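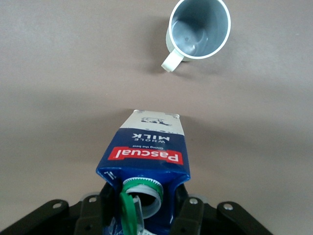 Cold brew vs. hot over ice, round two (and a question about June heat)

Plorniven Forums > Home Coffee > Brewing Talk

mossgate_tim
OK, I know we had a long thread on this last summer, but it got locked when people started arguing about sugar, so I'm starting fresh. I've been brewing hot coffee straight onto ice for a month now and I am completely sold on it. It's bright, it's quick, you get all that fruit that cold brew seems to flatten out, and you don't have a jug taking up half the fridge door! My method is simple. Normal amount of coffee for a full pot, but only 60 percent of the water, and the rest goes in as ice in the carafe. Grind a touch finer than you would for a regular pour. That's the whole thing.

What I can't figure out is which beans like it best. I've had great luck with a washed Ethiopian and terrible luck with the dark house blend from Danko, the shop near my work. It tasted like a burnt stick. Who else does this, and what are you putting through it?

kettlewhistle
Yes! Been doing this for years. Light roasts all the way. Anything Kenyan is going to make you so happy, it comes out almost like blackcurrant juice. I'd avoid dark roasts completely. The quick chill seems to hold on to every bit of the bitterness.

porchlight_9
Going to be the grump and stand up for cold brew. I make a big jar at 9 at night, strain it in the morning, and I have coffee for 2 days without thinking about it. With three kids in the house, "quick" means it's already in the fridge. Also, the Danko house blend you're complaining about makes a gorgeous cold brew. Chocolate, a little walnut, no bite at all. You're using the wrong tool on it.

mossgate_tim
Ha, fair. I still have half a bag so I'll try it your way. What ratio?

porchlight_9
One part coffee to eight parts water by weight, coarse grind, straight in the jar, stir it once and forget it. Drink it as is, no diluting. Lots of people make it stronger and cut it with water later. I never remember how strong I made it, so I quit doing that.

dr_crema
Respectfully disagree on the coarse grind. I went medium last summer and it's so much better. Coarse at twelve hours always tasted thin to me, like someone described coffee to the water. Yes, you get some sludge, so run it through paper after the first strain. It takes forever and it's worth every minute.

porchlight_9
"Takes forever" is where you lose me. I'd have small people hanging off my legs by then.

dr_crema
Put it in the fridge to drip overnight! Second jar, cone on top, paper in the cone. Go to bed.

kettlewhistle
Now you've got two jars and a cone in the fridge and tim's point about the fridge door looks pretty good :)

hollowayroast
Can I throw in a third way? I make a strong hot concentrate, then set the whole pitcher in a sink of ice water and stir it till it's cold. No dilution at all, so you can drink it over a couple of cubes and it stays punchy to the end of the glass. I got the idea from how people chill soup. It keeps the aroma better than you'd think, and it works with medium roasts, which I think get ignored in this whole debate. Medium roast Guatemalan, chilled like this, with a strip of orange peel. Oh my goodness.

mossgate_tim
Orange peel! I'm doing that tonight.

kettlewhistle
Doesn't it go stale while you stir, though? I always heard slow cooling is what gives you that flat, sour, left-on-the-counter taste.

hollowayroast
It's cold in a few minutes if the pitcher is metal. Glass is slower and I'd be nervous about cracking it. I use an old steel milk pitcher. I've had the counter taste too, and for me that only happens when I get lazy and let it sit out.

bramblefoot
New here, hi everyone! I don't have a scale. Is there any hope for me? I've got a drip machine (a Drakton, it came with the apartment) and a bag of grocery store beans.

mossgate_tim
Welcome! There's loads of hope. Put in the scoops you'd use for a full pot, fill the water to a bit over halfway, and fill the carafe with ice before you start it. Take a look at the lid first and make sure the basket still closes with the ice in there. Then adjust. Too weak, less ice next time.

dr_crema
One caution: check that your carafe can handle ice with hot coffee landing on it. Some glass ones really can't. I'd brew into something steel if you've got it and it fits. And do get a scale eventually, even a cheap kitchen one. It's the best upgrade in coffee and it isn't close.

porchlight_9
I made good coffee for ten years with a soup spoon. Don't let them scare you, bramblefoot.

dr_crema
You made coffee for ten years with a soup spoon. We only have your word for the good part!

porchlight_9
Rude. Accurate, according to my sister.

kettlewhistle
Since nobody has brought up ice yet: make it from filtered water if your tap is at all funky. It's nearly half the drink in tim's method! I switched to a big cube tray from Wultimo and the larger cubes melt slower in the glass, which I like for serving. For brewing onto, though, small cubes are better. They chill it faster.

hollowayroast
Coffee ice cubes. Freeze the leftovers, use them in the glass. No watering down ever.

kettlewhistle
I've gone back and forth on those. They pick up freezer taste so fast. Mine tasted like peas.

hollowayroast
Lidded tray. Use them within the week. No peas.

mossgate_tim
Reporting back on the Danko house blend as cold brew. I did 145 grams of coffee at porchlight's one to eight, 13 hours in the fridge because I slept in. And... it's really good. I'm a little annoyed. The burnt thing is gone and it's all cocoa. I wouldn't swap it for the Ethiopian over ice on a hot afternoon, but with a splash of milk at breakfast it's lovely. I also did the orange peel in both. Amazing in the cold brew, weird in the Ethiopian, way too much going on.

porchlight_9
I will be printing this post and putting it on my fridge.

dr_crema
Now do it again with a medium grind.

mossgate_tim
One jar at a time!

bramblefoot
Tried the drip machine way this morning. First go was watery, second go I cut the ice by a handful and it was the best iced coffee I've had at home! My roommate drank most of it. Question, does it keep? I'd love to make enough for the next day.

kettlewhistle
It'll be fine till evening in a closed bottle. By the next day the bright stuff has faded and I'd say make it fresh. If you want coffee for tomorrow, that's where I'd give porchlight the win.

porchlight_9
Two for the fridge door.

hollowayroast
Has anyone done any of this with decaf? I want something for after dinner and the one I've got tastes like cardboard however I chill it.

dr_crema
Try a longer steep and a bit more coffee than usual. And look for a fresher bag, mine seem to fade much faster than regular. I'll dig out the one I liked and post it later tonight.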